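Protein Powder Label Check: README

Notes and data on whether the scoop matches the label. Read the caveats before you quote anything.

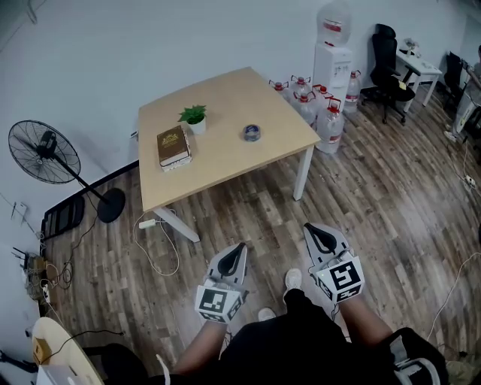 What is in the set

One row per scoop. Each row gives the product code, the tub number, the scoop number within that tub, the weight in grams, the serving size printed on the label, and how far down the tub the powder was at the time. There are 54 tubs in all. Most are whey or whey and casein blends. A smaller share are plant powders (pea, rice, and mixes of the two), and those are flagged in the "base" column.

The tubs came from two stores, one in Cledstead and one in Tastcombe, plus mail order from Trinen. Everything was bought at retail price. No company sent free product, and none was asked to.

Why it exists

Every label says something like "one scoop, 25 grams of protein." I have been buying this stuff for years and I stopped believing that line a while ago. A scoop is a measure of volume. Powder settles, clumps, and fluffs up again when you shake it. The number on the label is a weight. Treating the two as the same is a habit the whole industry seems happy to leave alone.

What this set does not do

It does not measure protein. I have no lab. A scoop that weighs the right amount could still be short on protein, and nothing in these files would catch it. If you want to say a brand is spiking its powder with cheap amino acids, go find an assay. Please don't cite this.

It also says nothing about muscle gain, recovery, or taste. There was a taste column in the first version. I took it out because my scores for the same tub moved by three points depending on whether I had eaten lunch.

How the weighing was done

Scale: a Montoya kitchen scale, 3000 g limit, reads to 1 g. Checked against a 2000 g weight before each tub. It was never off by more than one gram at that load, but I would not lean on it for small differences. A one gram gap between two scoops means nothing here.

Scoop: whatever came in the tub. Dug in, leveled with the back of a butter knife, tipped onto a saucer. No packing, no tapping.

Count: 20 scoops per tub, spread from the top to the bottom. Tubs were not shaken between scoops. Real people do shake them, so that is one more way this differs from your kitchen.

Columns

product_code: short code, explained in products.csv
tub: tub number
scoop: order within the tub, starting at 1
grams: weight as read
label_grams: serving size from the label
depth: top, middle, or bottom
base: whey, blend, or plant
store: C, T, or mail
note: free text, mostly empty

Blank cells are blank. I did not fill them in or guess.

Known problems

All the weighing was done by one person. My idea of a level scoop is not yours, and I probably got more careful as I went along.

Some tubs arrived without a scoop. I used one from another tub of the same product and wrote "borrowed" in the note column. Drop those rows if you are comparing brands.

The mail order tubs had been bounced around in a truck and the powder was packed down hard. Comparing them with the store tubs tells you as much about shipping as it does about the product.

Two flavors of one product share a code by mistake. I found this in June and have not fixed it, as people were already using the file. Check the note column for "choc" and "van."

Can you rank brands with it?

I wish you wouldn't. Most products have one or two tubs each. That is enough to make you suspicious of a label and too little to call anyone a cheat. If someone posts a "best and worst" list from this data, they didn't get it from me.

If you care about your own intake, buy a cheap scale and weigh your serving. It takes a few seconds and beats any table, this one included.

Use and changes

Free to copy and reuse. Keep the caveats attached. Corrections are welcome if they come with weights and the method you used. "My scoop is fine" is not a correction.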